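Beatrice Swai does her lifting at six, before the phones start. Fifty-five minutes, no music. Then the pool at Pradthorpe, if it's open.

She coaches rowers now, mostly over forty, mostly with bad backs. Started with 4 people and a borrowed shed. "They wanted more miles," she says. "I gave them hips."

Hips, then sleep. Then miles. Stella Kirui took nine seconds off her 1,000 metres doing it, and grumbled all the way thruogh. Fadi Haddadin quit twice. Came back twice. He'll race in June, a double with Elif Naz Baysal, neither of them keen on the early start.

No secret to any of it. Deadlifts kept light, long walks, a 300 metre piece flat out on Fridays and then home. Swai writes the plans by hand and changes them by text, usualy late.

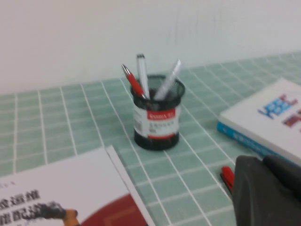
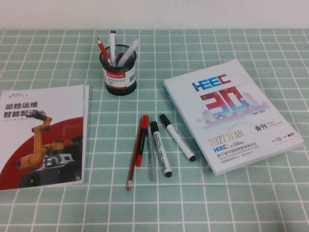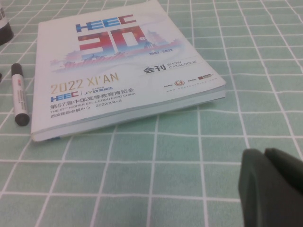 Pen holder, first two; show catalogue, last.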